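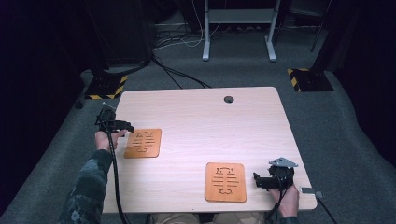 Dos placas caladas y las pinzas manuales con cable, sobre la mesa de trabajo.

El taller compartido Stisbridge publica los planos de sus pinzas manuales

6 de noviembre de 2019. El taller compartido Stisbridge ha puesto a disposición de sus socios los planos y la lista de materiales de Avier, un par de pinzas manuales con cable construidas en sus propias instalaciones. El conjunto sirve para registrar cómo una persona coge, gira y suelta piezas planas, con vistas a reproducir después esos movimientos en un brazo de sobremesa que sigue en fase de montaje.

El proyecto arrancó en marzo con una sola pinza. La versión actual consta de 2 unidades, izquierda y derecha, con cuerpo negro y cable propio. La apertura máxima entre dedos es de 40 mm. La electrónica se basa en una placa controladora Wultel, que lee la posición de la mordaza y la envía por cable al ordenador. Se descartó la conexión inalámbrica por los retardos irregulares observados en las primeras pruebas.

Como piezas de ensayo se emplean placas delgadas de esquinas redondeadas, con ranuras rectas y cortes curvos hechos con láser. Una de ellas lleva el contorno de una cara de gato, con dos orificios redondos por ojos. Las placas presentan una dificultad conocida en este tipo de montajes: apoyadas de plano, ofrecen muy poco canto para el agarre. El procedimiento previsto es desplazar la placa con un dedo hasta que sobresalga del borde de la mesa y cerrar entonces la pinza. 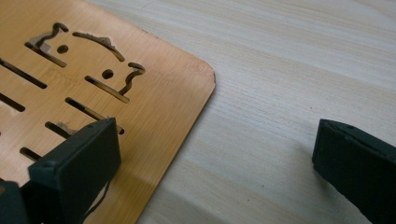

El punto más revisado del diseño han sido los dedos. La primera serie, rígida y sin recubrimiento, resbalaba sobre las superficies lisas. La segunda tiene una cara de contacto plana y más ancha, y se fija al cuerpo con tornillería estándar, de modo que puede cambiarse sin desmontar la mordaza. Los planos incluyen las dos geometrías, así como una plantilla de taladrado para el soporte superior.

Según la documentación, el coste de los materiales asciende a 235 euros por el par, sin contar el ordenador. El reductor, suministrado por Heffernan, es la única pieza que no se fabrica en el taller ni se encuentra en ferretería.

Quedan pendientes la calibración conjunta de ambas unidades y un alivio de tensión para los cables, que en sesiones largas tiran de la muñeca. Los archivos pueden consultarse en el equipo de la sala de corte. Los socios que quieran montar su propio par deben reservar turno de láser e indicar el grosor del material.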